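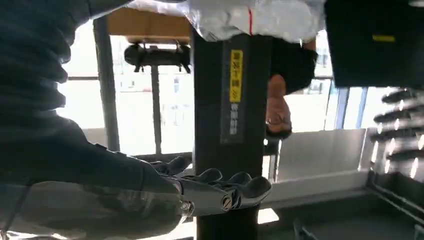
Quick one tonight, I have to be up at 5. The down payment grant came through. Sort of.

If you missed the last post: the city has a program for people buying a first home who make too much for the subsidized units and not enough for, well, anything else. You apply, they look at your income for the past 2 years, and if you fit they put money toward the down payment. It sits as a second loan with no interest. Live there long enough and it goes away. Sell early, you pay it back.

So I got the letter. Conditional approval. Conditional on what, you ask. An inspection, a class, and a lender who's on their list. My lender isn't on their list. Jevar Home Loans, who I've been talking to since spring, who have my entire life in a folder. Not on the list. The woman there was nice about it, said they applied to be added and never heard back.

Spent my lunch break calling the ones that are. First number disconnected. Second one doesn't do condos. Third was Riltetow Mortgage and a real person picked up, so they win I guess. Rate is a bit worse. I worked it out on the back of an envelope and it's $56 a month more than Jevar, which I can live with if the grant takes enough off the top. It does, barely. I think. Need to redo the math when I'm not tired.

Then the income thing. They count overtime! I didn't know they count overtime. I picked up extra shifts last winter to save for this exact purpose and it put me $381 under the limit. Under, so fine, but if I'd said yes to that one weekend in Febuary I'd be out completely. Kept looking at that number on the worksheet.

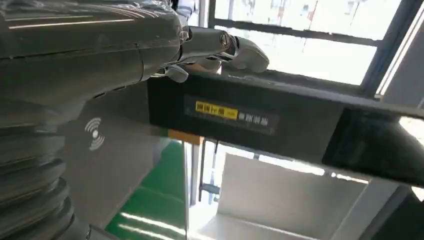 The class is online, eight hours, you can split it up. Did the first part already. Mostly budgeting, what escrow is, don't buy a car before closing. The part on HOA fees was good though, wish I'd had it before I started looking at places. Ask for the reserve study. Ask when the roof was done. I had been asking about parking.

Ye-ji Baek from my old building did the same program and told me to send every document twice, once by upload and once by email, and save the confirmations. Her file got stuck for weeks over one missing bank statement she'd definately sent. So I've got a folder now. Two folders.

Still need:
inspection date
gift letter from my aunt (she's giving me some $2000, they want it in writing that it isn't a loan)
new pay stubs, the old ones expire
the rest of the class

The unit is the one on Kwon Street, second floor, the ugly green kitchen. Seller is ok with waiting till the end of September but not past that. Inspection people are booking three weeks out. So it's tight.

If anyone's used Riltetow and hated it please tell me now and not after. Ok bed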